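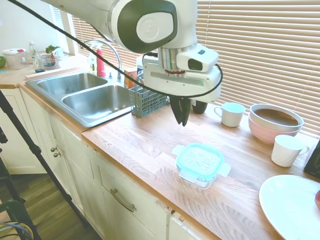 The Kitchen at Famatwood

Welcome to the kitchen page of our shared house. I started it in July, when Mr. Benítez gave us the keys, and I am adding to it slowly. Six of us cook in this room, so the counter changes every hour. Please click on a picture to make it bigger.

Sink and window side. We have a double sink with a tall faucet, and the blinds stay down when the sun is strong. The wooden counter needs oil every 4 months, and I am the one who remembers it.

The gray basket is for forks and spoons. It is the kind that goes in a dishwasher, but our house has no dishwasher, so it lives beside the sink.

Mugs and bowls. The two white mugs belong to everybody. The pink bowl I bought at the Kullunen market together with the smaller one that sits inside it, and I paid 20 for both, which my sister says is too much.

Glass box with the teal lid. Very good for rice and lentils. If you take the last portion, please wash the box and put the lid back with it. We have already lost one lid this year.

More pictures will come when the shelves from Nelis are on the wall. If you lived here before and have old photos of the kitchen, I would be glad to add them.

Tharindu Siddiqui
Last updated Oct 2, 2018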